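4. Tables, Power and Light

By now you should have a swept floor, a door that closes and the wall rails from Section 3 screwed in. If the rails still wobble, go back and fix them first. I'll wait.

I've set up four workrooms with this kit, and I got this section wrong in three of them, so what follows is the order I use now. It looks slow on paper. It goes faster than pulling a loaded table away from the wall because you forgot a cable (I've done that twice in one afternoon, with a cup of coffee on top both times).

4.1 Before you lift anything

You need the tabletops, one bag of Treton legs per top, the hex key from the small parts box, a pencil, a tape measure and a second person. Clear a space a good bit bigger than the table and put a blanket down.

1. Lay the top face down on the blanket.
2. Check that all the threaded inserts are clean. A bit of sawdust in there feels exactly like a crossed thread.
3. Start every bolt by hand, two or three turns, before you touch the hex key.
4. Tighten in a diagonal pattern, the way you'd do a car wheel.
5. Leave the adjustable feet screwed all the way in for now.

Caution: Don't flip the table over by its legs. Two people, one at each end, hands on the top. The brackets are strong once the weight is pushing down on them and pretty weak when you're twisting them sideways.

4.2 Placing the tables

Each top is 151 cm long, which sounds like an odd number until you try to get two of them along the wall between the rails. They fit! But only if you start from the corner, so start from the corner.

6. Push the first table into the corner and pull it back out by a hand's width. You want that gap for cables.
7. Bring up the second table and line up the front edges. Ignore the back edges, walls are never straight.
8. Join the two with the connector plates underneath. Snug, not tight.
9. Now level them with the feet. Begin with the corner that's highest and bring everything else up to it.
10. Go back and tighten the connector plates.

Note: If you have a glossy top, do the leveling by eye in daylight if you can and check it with a spirit level afterwards. The bubble is hard to read with a ceiling lamp bouncing off the surface. Réka Bognár wrote in after the last edition to say she lays a sheet of paper under the level, and now I do too.

4.3 Power

Okay, the part people rush. Please read it through once before plugging anything in.

The Vatance power strip that comes with the kit is rated for 2000 watts in total. That's the whole strip, all sockets added together. A few lamps, a radio, a phone charger and a soldering iron won't come anywhere near it. A space heater will eat most of it by itself, and a heater plus a kettle will take you over.

11. Write down the wattage printed on everything you plan to plug in, and add it up.
12. Mount the strip under the back edge of the table with the sockets facing down or toward you. Never facing up.
13. Run the cord along the leg and fasten it with the Velcro ties.
14. Bring loose cords up through a grommet if your table has them. If it doesn't, use the gap at the back.
15. Plug in the strip with its switch off. Then switch it on.

Caution: Heaters and kettles go straight into a wall outlet. Same for anything with a compressor in it. And don't plug one strip into another, even for an hour, even if it's February and your fingers have gone numb.

If the strip clicks off, unplug everything, wait a couple of minutes, press the reset button and bring things back one at a time. If it clicks off again with only a lamp on it, stop using it and write to us.

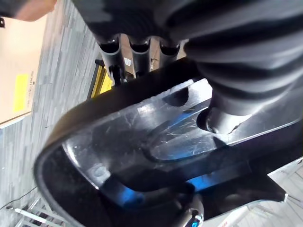
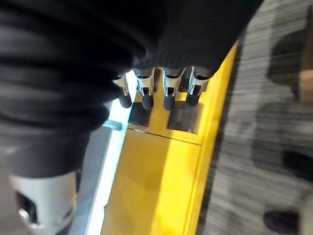
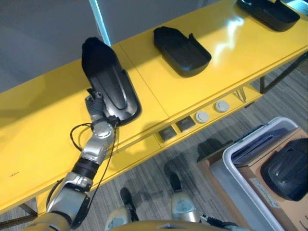 Kinga Bakos

4.4 Light

You get two kinds of lamp in the box: the long bar for the rail and the little one with the bendy neck. Put up the bar first and live with it for a week before you decide where the bendy one goes. I always think I know, and then I end up moving it.

16. Hang the bar lamp on the upper rail, toward the front of the table, so your head doesn't throw a shadow on whatever you're doing.
17. Turn it on and sit down in your normal chair. Look at the tabletop.
18. If you get a stripe of glare right where your hands go, slide the lamp sideways. Tilting it mostly just moves the stripe closer to you.
19. Clamp the small lamp on the side opposite your writing hand.

Bright-colored tops look lovely and I would pick one again, but they do throw color back up at whatever's on them. If you match paint or thread, keep a gray mat handy. Any dull gray will do, mine is the back of an old desk calendar.

4.5 Trays and small stuff

Use whatever trays you've got. The kit doesn't include any, and I'd rather you spend the money on a decent chair. A raised rim is worth having if you work with beads, screws or anything else that rolls. I keep one tray for things I'm using, one for things I've finished with, and one for whatever I can't identify (this one fills up fastest).

20. Keep trays clear of the join between two tables. There can be a tiny step there, even after leveling, and a tray sitting across it will rock.
21. Leave a palm's width free along the front edge for your forearms.
22. Wipe plastic trays with a damp cloth and a drop of dish soap. Scouring powder leaves them cloudy.

4.6 Quick check before Section 5

Lean on each corner. Nothing should move. Tug each cord gently. Switch everything on together and leave it running while you have lunch, then put your hand on the strip. Slightly warm is okay, hot isn't.

After 12 days or so of regular use, go around underneath with the hex key and give each leg bolt a small turn. They settle a bit in the beginning and then they stay put. Jenő Deák, who drew up the parts list, wants me to add that spare bolts are under "Treton, short" on the order form. The long ones will come straight through your tabletop.

Section 5 covers shelving, and you'll need the drill again, so put the battery on to charge.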